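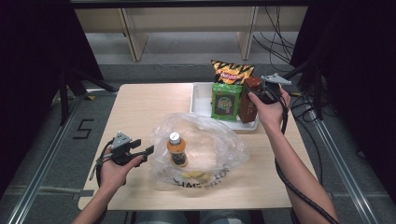 Figure 3. Tall box and clear plastic bag on a wooden table.

4.2 Packing order and the choice of bag

The previous section dealt with how bags came into the home. We turn now to how they were filled. The data are the packing diaries kept by 42 households in Lirkley and Emard, which together cover 300 shopping trips, and the follow-up interviews held at the kitchen table in January. Trips in which the store did the packing were left out, as were deliveries.

Diary keepers wrote down the items in the order they went into the bag, the kind of bag used, and anything that was carried separately. They were not asked to give reasons. Reasons came up in the interviews, where we read the entries back and let people talk. Some entries were plainly filled in after the shopping had been put away, and we treat those as a record of what went in each bag, leaving the order aside.

The most common pattern was to start with whatever was nearest. This was true at the belt checkouts at the Emard store, where the cashier sets the pace, and also at the self-serve counters, where the shopper does. People who said in interview that they always put heavy things at the bottom had often not done so in the diary. When this was pointed out, several said that they had meant to, and that they put the heavy things on the belt first so that the order would take care of itself. Others said the rule was for a big weekly shop and did not apply to a few things picked up on the way home.

Tall boxes were handled differently from other goods. Cereal, crackers and boxed drinks were usually stood upright along one side of the bag, even when they were light and even when this meant moving something already packed. One woman in Lirkley called the box "the wall" and built the rest of the bag against it. In a soft bag the box also holds the mouth open, and diary keepers who shopped alone mentioned this more than those who had someone to hold the bag for them.

Bag type made a clear difference. Stiff-sided reusable bags were filled in layers. Thin plastic bags were filled from the middle outwards, and the items settled where they liked. Households that used both kinds on one trip put jars and tins in the stiff bag, then used the thin one for whatever was left, which might include bread, soft fruit or a packet of frozen peas. The thin bag was in effect the overflow, and it was the bag most often reported as having torn or tipped over in the car.

We had expected breakage to be the main worry. It came up less than we thought. What people complained of was the unpacking – having to take everything out to find the one cold thing, or ending up with fridge goods spread across every bag. Two households in Emard had dealt with this by keeping an insulated bag on a hook by the door. They packed it last and emptied it first.

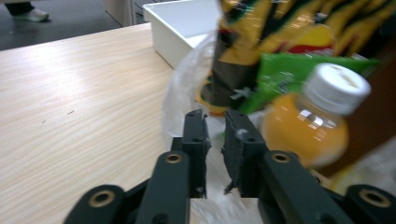
Damián Salinas, commenting on a draft of this section, asked whether we were reading too much into the order of the items. In his view the diary entries show how the goods came down the belt and very little about what the shopper wanted, and a fair test would need trips in which people could see the whole shop laid out before they began. He added that his own bags would look thoughtless on paper, though he had never lost an egg.

We accept the first part of this. Belt order and packing order cannot be pulled apart for most of the trips in the set. There is a smaller group of entries, however, where the shopper took the goods loose to a packing shelf or bench and bagged them there. The Cele store in Lirkley has such a shelf beyond the checkouts, and the Lokwood market hall has tables along its back wall. Entries from these places do look different. The heavier goods went in earlier, tall boxes were still stood at the side, and more trips ended with an item left out of the bag on purpose and carried by hand.

The items left out were of a few kinds. Large bags of chips were the most usual, followed by eggs, flowers and toilet paper. Chips present an awkward case. They take up a good deal of room, weigh next to nothing and cannot have anything put on them, so they must go in last or not at all. Several parents said they handed the chips to a child to carry. One man in Emard tied his to the handle of the bag by its top seam, a method he recommended to us at some length.

Small, firm goods caused the least trouble and were the least planned. Sauce bottles, stock cubes, packets of seasoning and boxes of tea were dropped in wherever there was space. In the interviews few people could say where in the bag these had been, even with the diary open in front of them. The exception was glass bottles with screw caps, which some households wrapped in a produce bag after an earlier spill. Soy sauce and fish sauce were both named. 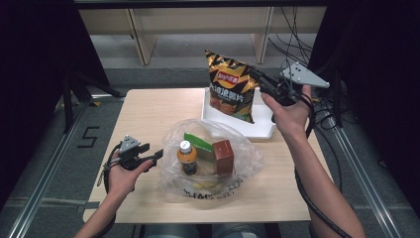
Figure 4. Small goods in and against a clear plastic bag, with a large bag of Lay's in a white foam tray behind.

Foam trays and other rigid packaging raise a further point. Diary keepers often used a flat tray of meat or mushrooms as the floor of a bag, even when it was far from the heaviest item. The reason given was that it would leak or slide if tilted. Keeping a tray level seems to come before keeping heavy things low, at least in wide bags. In narrow bags the tray was put in on its edge, and the diary keeper tended to remark on it, sometimes with an apology.

The two towns differed less than we had supposed. Lirkley households walked home more often and used fewer bags per trip, with more weight in each. They were also more likely to split the load evenly between both hands, which cut across any sorting by type. A tin of tomatoes might be moved to the other bag for balance and nothing else. Emard households mostly drove, and sorted by where the goods were kept at home – fridge, pantry, bathroom. The car made this possible, as a badly balanced bag only had to be carried from the driveway.

Reuse of thin bags was near universal in both towns, chiefly as bin liners. Where a bag was wanted for the bin, shoppers took more care not to puncture it, and box corners were turned inwards or kept away from the sides. This conflicts with the habit of standing boxes against the wall of the bag, and a handful of diary keepers noted the conflict themselves. Bags that came home with a split were used for recycling or thrown out the same day. The storage of empty bags between trips is taken up in section 4.3.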